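Plarnari Chess Set, Red and Blue
Item 900-13

We were doubtful about colored chessmen. Most sets like this look fine on a shelf and get confusing ten moves in. After 5 weeks with this one at Skallura we decided to stock it, with reservations.

The board is black and white with a black border. The maker calls the pieces "tournament ready." We wouldn't. Check with your club before you bring red and blue men to a rated game.

Telling the sides apart is easy. Telling a bishop from a pawn at a glance takes a few games. 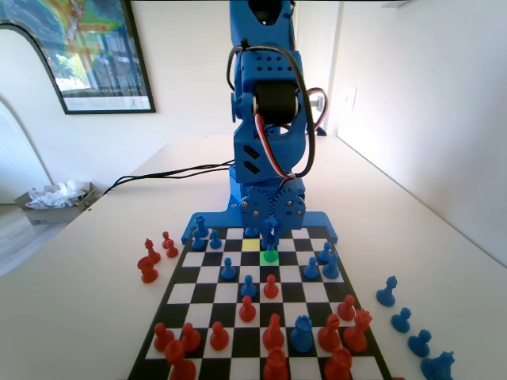
Niltano writes that the colors helped at home but the bishops still get grabbed by mistake, and asks for a taller one. We have passed that along and wouldn't hold our breath.

Spare pieces: sold singly, allow 8 days. Next delivery of full sets: March.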